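Reading Room > Short Fiction > The Dirkcombe Inventory

The Dirkcombe Inventory

Under the terms of the lease, all effects at 70 Whiteley Road were to be packed and listed before the premises reverted to the estate. The clerk had reached carton 101. It was pink inside, with teal rays, and it was to receive the contents of the nursery shelf, including one clear plastic cup of no assessed value.
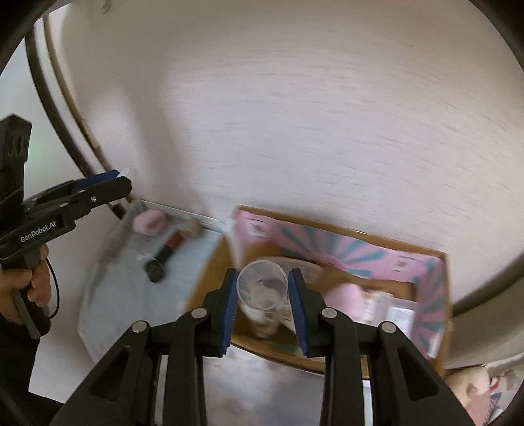

The estate replied by return that articles of no assessed value need not be listed, and asked whether the clerk had understood the schedule. The clerk had understood it. The cup was entered on a line of its own, between the christening spoon and the barometer, and the carton was sealed and signed for at the door.

In December the estate wrote again. A tenant's daughter had inquired after a cup.

Recent fiction
The Wosinholm Ferry
Minutes of the Jukari Society
A Lodger at Whiteley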